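# Let the slow people teach

I have spent a good part of my working life driving robot arms from a chair, and more of it teaching other people to do the same. My opinion on the subject is simple. We pick the wrong demonstrators, and then we throw away the wrong recordings.

When Seltico started collecting demonstrations for its sorting work, the people who got the controllers were the ones who were quickest with them. It made sense on paper. A fast operator gets through more runs in a shift, and the runs look good when you play them back. By May we had 1,136 of them. The policy trained on those runs moved beautifully and dropped things all day long.

Elżbieta Kubiak was the one who sat down and watched them back. What she noticed was that our fastest operators hardly ever corrected themselves on screen. They had learned the arm so well that they went straight to a good grasp, closed, and lifted. If an approach was going badly they hit reset and began again, and the bad approach was never saved. So the robot had seen a great many perfect grasps and almost nothing of what to do an inch away from one.

She asked for two new operators with no experience. They were slow. They stopped above the object, backed off, turned the wrist, came in again. Their runs were twice the length and dull to watch. We kept all of it, including the parts where they bumped something and had to work around it. The next policy was uglier and it dropped less. I won't pretend that was a clean experiment, since we changed the camera settings in the same week, but I have seen the same thing on other jobs and I believe it.

There is a fair argument on the other side. A robot copies what it is shown, and if you show it dithering it will dither. I have watched an arm hover over a part for half a minute in what was plainly an imitation of a nervous trainee. Pauses should be trimmed. Someone stopping to scratch their nose teaches nothing. But a pause and a correction are different things, and most of the cleanup scripts I have used can't tell one from the other. They cut by speed. A careful last inch is slow too, and it gets cut with the rest.

The practice setup matters as much as the operator. I don't like a bare table with one block in the center, even for a first day. People learn to drive on it and then have to learn again when there is anything near the hand. I would start them in simulation with mixed objects lying close together and a view where the gripper itself blocks part of what they need to see.

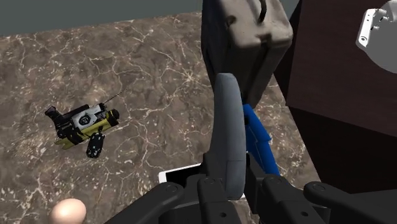
## What the hand hides

Every new operator complains about the gripper being in the way. A multi-fingered hand takes up a lot of the view, and a flat thing lying under it may show only one end. The usual response from the engineering side is to add another camera. At Vundbridge they went up to four, and the operators told me they mostly looked at one.

I would sooner teach people to move the hand away and look. Back up, check, come in again. It costs a few seconds, and it puts a useful habit into the data. A robot that has been shown how to clear its own view has something to fall back on when an object is hidden. If the demonstrator had a perfect view from some other angle and the robot doesn't get that angle, the recording is asking the robot to know things it can't see. That fault is hard to find later, as the runs all look fine.

Guiding the arm by hand has the same trouble in a different form. I like hand guiding for teaching a path. You feel the weight, you feel contact, and a person with no training can do it in a morning. But you are standing beside the robot using your own two eyes, and your arms are in its pictures. For anything where finding the object is half the job, I would choose remote control through the robot's own cameras, awkward as it is.

## Pay for it properly

The other thing I would change is how the work is paid. On the Gotia job, operators were paid by the successful run. You can guess what came back. Easy objects first, the same approach every time, and the egg-sized soft things left until someone complained. Pay by the hour. Let people mark a run as failed without losing money on it, and keep the failed run with the mark attached.

Elżbieta also has her operators write one line after each session about what was hard. Half of it is grumbling about the chair. The rest has been more use to me than the success charts, and I read it before I look at anything else.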